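I went into the Cloko food scanner expecting a toy. After a month of pointing it at everything in my pantry, I'm a fan!

You scan the barcode, and the app pulls up where the main ingredients come from, which additives are in there, and whether the fish or meat species on the label is spelled out properly or hidden behind a vague word like "whitefish." The database has over 1,000 brands, and it handled my small-label stuff better than I expected. Prasico rice crackers, check. Sakalauskas smoked sprats (a gift from my aunt) came up in a second, with the species name and the catch area. The only blank was a jar of Rarent pesto, and you can send in photos of a missing label yourself, so I did.

What I love most is the additive page. Tap on a code and you get a short, calm explanation — no skulls, no red alarms, just what it does and which foods usually have it. I've spent whole evenings in there.

A few gripes. The battery needs a charge after 200 scans, the beep can't be turned off, and shiny wrappers sometimes take a second try. 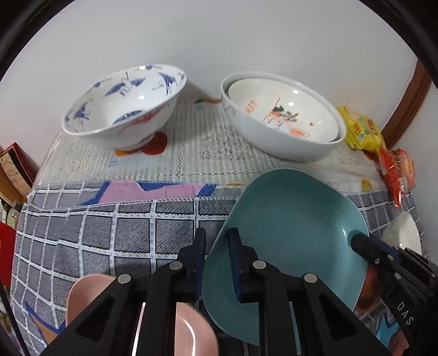 Bowls and snack packets on the lace-patterned cloth.

The free plan stops at 20 saved products, so I moved up to the paid one in July and haven't regretted it. My sister has already asked for one, and she never reads labels. Five stars from me, and I'd buy it again tomorrow.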